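Good Practice for Recording Household Tasks

Over the past year, our group at Trunstead has moved most of its recording work out of the laboratory and into private homes. Homes differ, and so did our habits. Retno Nair and I have therefore written down the rules we now expect every operator to follow when using the hand-held gripper. They take effect in March.

1. Consent. The resident signs before any equipment is unpacked. A resident may withdraw a room at any time.

2. Fingers and pads. Check the screws at the finger joints at the start of each session. Replace grip pads after 300 grasps, even if they look sound.

3. Length of session. No operator records for more than 70 minutes without a break of 10 minutes. Victor Magesa asked for a shorter limit, and we will look at this again in the summer.

4. Garments. Lay a long-sleeved top flat on the bed, sleeves straight down along the body, before the first fold. Finished items go in a stack beyond it. Do not tidy the rest of the room.
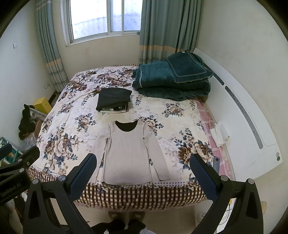
5. Failed attempts. Keep them. Label them as failed and move on. An operator who drops the same item 3 times should put it aside.

Comments may be sent to Puspita Wattimena.

Contact | © 2024 Trunstead Notes | Back to top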